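My Day at the Ninwood Small Spaces Fair

I'd been meaning to get out to Ninwood for ages, so when a friend bailed on brunch I grabbed my coat and drove the 73 miles instead. The fair is all sheds, tiny cabins, backyard offices, that kind of thing, and I am a total sucker for that kind of thing. Parking was 8 dollars and the field was mud. Wear boots!

I started in the big hall, where Mellor had two garden offices set up with the heaters running (guess where everybody was standing). Nice desks, good windows, and a price that made me put the brochure back. The Ovance booth was more my speed — flat-pack cabins you can bolt together with a friend and a long weekend. I asked way too many questions about roof pitch and the guy was very patient with me.

What I kept coming back to, though, was floors. I have a plain little shed at home with an ugly plank floor, and I've always figured I'd just paint it gray and move on. After an hour of walking around I'd changed my mind completely. Why not have leaves and flowers down there?
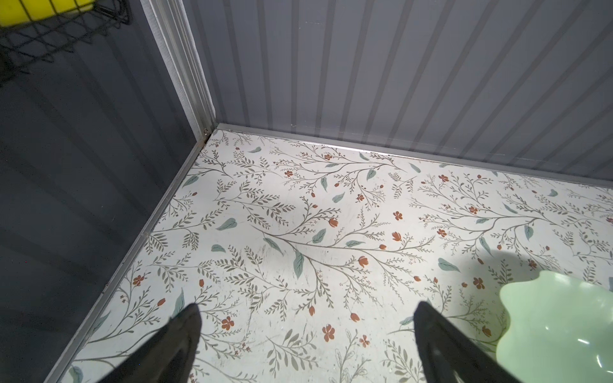 Leafy print on the floor, corrugated metal walls. I want the little orange flowers!

Lunch was a pulled pork sandwich from the Takus truck, eaten standing up, with slaw down my sleeve. The line took forever but I'd do it again. Then I caught the second half of a talk on keeping damp out of sheds, and I took two pages of notes. The big one for me was vents: put them low on one side and high on the other. Mine has none at all, so that explains the smell.

I skipped the hot tub tent and went home with a tape measure, a bag of kettle corn and a floor plan drawn on the back of my parking ticket. They do a bigger outdoor version in August and I've already put it on the calendar.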